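Review: the Stundell pretend kitchen set, after a term with our robotics club
Posted 3rd February by Lợi Đinh

I help run the after-school robotics club at Denbridge, and since September our older group has been working on one thing: getting an arm to clear a table. Pick up the object, put it where it belongs, go back for the next one. For that you need stuff on the table, and a lot of it, and it has to survive being squeezed, dropped and knocked onto the floor by teenagers' code. We bought the Stundell pretend kitchen set for the job and I love it way more than I expected to love a box of toy fruit.

You get dishes in soft greens, blues and purples plus a pile of play food, 16 pieces in the set we ordered. We mixed in a few things of our own, including some real kitchenware.

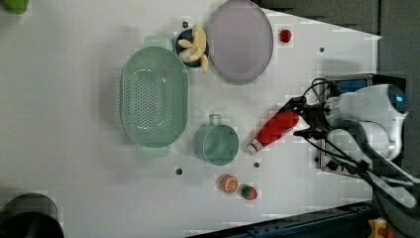

Variety is what sold me. A strawberry and a colander ask completely different questions of a gripper, and the students worked that out in the first session without a word from me. Round fruit rolls off if you close one finger early. The bananas are wonderful for teaching because there are so many ways to grab a bunch and most of them are bad! One student spent a whole afternoon on approach angles for the bananas alone and went home delighted.

The mug is the piece I'd buy again on its own. It has a proper loop handle, so you can argue over rim grasp versus handle grasp (and they did, loudly, for two sessions). The plate is harder. It's wide and low, and sliding a finger under that rim took my group longer than everything else put together. If your students are beginners, leave the plate in the box for the first few weeks. Mine are stubborn and wanted it out on day one.

Our clearing task goes like this. Students get 5 minutes to set the table however they like, then they swap and run their code on somebody else's layout. They're merciless. Food gets tucked in cups, cups get parked where the arm has to fold up to reach them, and anything big goes wherever it blocks the nicest path.
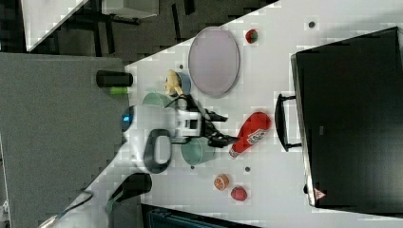 Scoring is out of 100, with points off for every touch of something you weren't picking up. The best run so far is still a long way from perfect, and I'm glad, because it keeps everybody coming back. One pair had a gorgeous run going until the orange half, which they had taught the arm to expect cut side up. Somebody had flipped it. Great lesson, lots of groaning.

How has the set held up? Very well. The fruit has been dropped more often than I'd like to admit and it all still looks fine on the table. The dishes have picked up a few scuffs. I wash everything in the sink with dish soap and leave it on a towel overnight.

My gripes are small. The colors are lovely to look at, but a couple of them are close enough that our vision code kept mixing up dishes until the students added shape to the check. That was good for them, though I'd still like one loud orange bowl in there. The box it ships in is flimsy – ours is already held together with tape. And everything in the set is smooth and firm. Sooner or later you want something soft, so look beyond the set for that part.
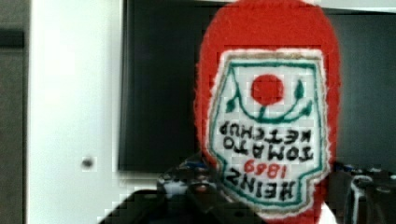
Soft things change how the students think about force. With a hard toy you can close the fingers until they stop and call it a day. Give them felt or yarn and "closed" becomes a judgment call, and suddenly they're asking me what the motor current means. I had been trying to get them interested in motor current for weeks! We now start every new member on the firm pieces and move them to the fuzzy ones once their code can let go of things politely.

We also tried the Javico play food before this. The pieces were fine but tiny, better suited to a desktop arm with little fingers than to ours. If that's what your club has, they might be the better buy.

I'm giving the Stundell set 9 out of 10. It's cheerful, it's tough, it's easy to store on one shelf, and it has given my students more to chew on than some of the actual robotics kits we own. A second set is on the way so both groups can practice at once, and the students have already asked if they can use both sets on the same table. I said yes, as long as they reset it themselves.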